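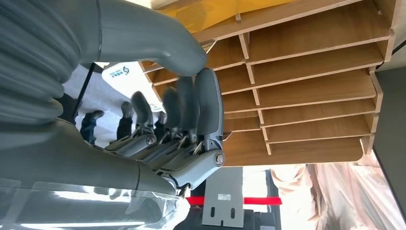
Wood-grain pigeonhole unit, top right

Paper & Card Storage > Furniture and Fittings
Thread: Pigeonholes for paper, I am a convert!

obinna_b
Mon 28 January
Well, I finally did it. After years of stacking card in shoeboxes I've gone over to a proper pigeonhole unit and I can't stop looking at it. Rows and rows of open slots, long boards going across and short uprights between them, in a light tan wood grain that cheers the whole corner up. It's an Evard, second-hand, 90 cm wide, and it came up in the van with me and my neighbour Halima Muli swearing at it in two languages.

What I want to know is how you all sort yours. I've been going by colour (of course I have, it looks gorgeous) but I've already lost a pack of cream envelopes twice. By size? By weight? By what you're going to use it for? Tell me everything, I've got the whole evening.

paperweight_em
Oh lovely!! Welcome to the club. I've had pigeonholes for years and I go by weight first, colour second. Ordinary 80 gsm at the bottom, card in the middle, fancy stuff at eye level where I can stroke it. Put a little overhang on each stack so you can pull it out without scraping your knuckles on the board above.
Emmett

DvorakPrints
Going to disagree with Emmett here, sorry Emmett. Sort by job. If I'm making birthday cards I want card, envelopes and inserts next to each other, and I don't care what any of it weighs. Sorting by weight means walking your fingers up and down the whole unit for one card.

Also, colour looks nice for a week and then you buy a teal that could be blue or green and you stand there like a lemon.

paperweight_em
But then you've got cream envelopes in four different holes, Esperanza! How do you know when you're running out?

DvorakPrints
I run out. Then I buy more. It's the best bit.

obinna_b
Ha, I like both of these. Might try weight for the plain stuff and by job for the rest, and see which half annoys me first.

Second question while you're here. I'm choosing a surface for the cutting and folding and I keep coming back to speckle, after years of plain white showing every crumb of rubber.
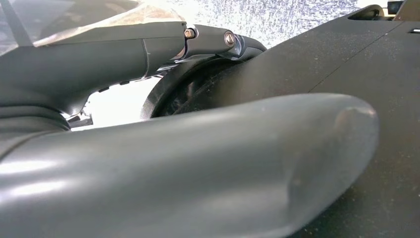

Fine grey and white speckle, up at the top

Does anyone work on something like it? My worry is losing small bits. I use a lot of tiny punched shapes and half of them are white or silver.

jin_folds
Yes, I've got speckled in my workroom, Hutchins do one in a fine grain. I love it for everything except exactly what you're describing. Punched dots vanish. I tip them into a dark baking tray now and that's fixed it. For folding it's great, pencil smudges don't jump out at you and I'm much less precious about it.

DvorakPrints
I'd go plain. A mid grey, matt. Speckle is fine in a kitchen but when I'm lining up a cut I want nothing going on under the ruler. My eyes aren't what they were.

jin_folds
Don't you have a mat down for cutting though? I never see the surface at all when I've got a blade out.

DvorakPrints
Only for the big sheets. Yes all right, I should.

paperweight_em
Mat every time, please, I've seen your thumb.
Obinna, get a sample piece if you can and live with it for a bit. Scatter your punched bits on it in the daytime and again with the lamp on. Mine looked completely different under the lamp, much busier.

obinna_b
Great idea, I'll ask for a sample. And a dark tray for the dots, why did I never think of that.

Back on the pigeonholes for a second, has anybody fitted labels? I don't want to stick anything straight on the boards, the grain is too nice. I saw Zostach do clip-on ones but I couldn't tell from the listing how thick a shelf they'll go over.

jin_folds
Measure your board edge first! I bought a bag of clips last August and they were a whisker too narrow, they pinged off across the room one after another. Folded card tabs tucked under the stack work just as well and cost nothing. Write on both sides so you can flip them when you change your mind.

DvorakPrints
Card tabs, seconded. Look, we agree on something.

paperweight_em
Thirded. And put the heavy reams low down, Obinna. I had 1000 sheets on one board near the top of my old unit and it had a smile in it by spring.

obinna_b
Moving them now. Will report back on the great weight versus job trial, and if anyone finds cream envelopes before I do, they're mine.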